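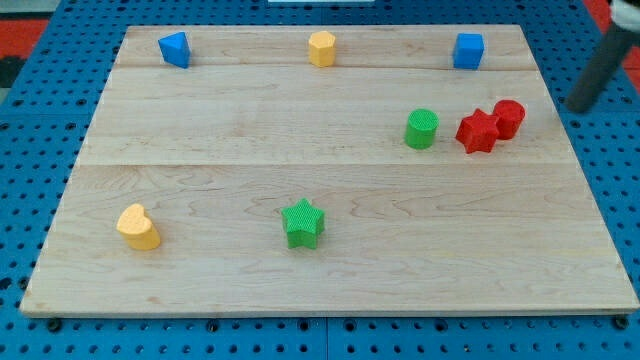 Shape blocks on the maple board, perforated table.

Filed under: Workshop Notebook / Boards and Surfaces
August 19, 2023
Ambros Koller

Entry concerns the maple board for the Grundadance sorting set and the blocks to be supplied with it.

The board is made up of three planks joined lengthwise. The seams were checked by fingertip and with a straightedge. No step was felt at either seam. The front plank carries several darker streaks in the grain. These are natural color and are accepted; Berchtold was informed in January that streaked stock would not be returned on appearance alone.

Finish: two coats of oil, 72 hours between coats, light sanding by hand after the first. The second coat is not to be applied until the underside has also been done. On the previous board this was overlooked and a slight cup developed across the width. It was flattened under weight over 10 days and has been kept for shop use.

Blocks: the star and the cylinder are each present in red and in green. The triangular prism and the cube are blue, the hexagonal prism and the heart yellow. The heart is slightly different in tone from the hexagonal prism. Sallgate has been asked whether the two came from the same color batch. No reply at the time of writing.

A fine texture is visible on the tops of the green cylinder and both stars. It is to be left as it is. Sanding was tried on a spare cylinder and dulled the color without removing the pattern.

Storage: blocks are to go in the lidded tray on the Skonmont shelf, board upright in the rack with felt between it and its neighbor. Colleagues are asked not to stand mugs on the board.

Outstanding: edge rounding on the underside, 6 mm radius; label for the tray; answer from Sallgate on the yellow.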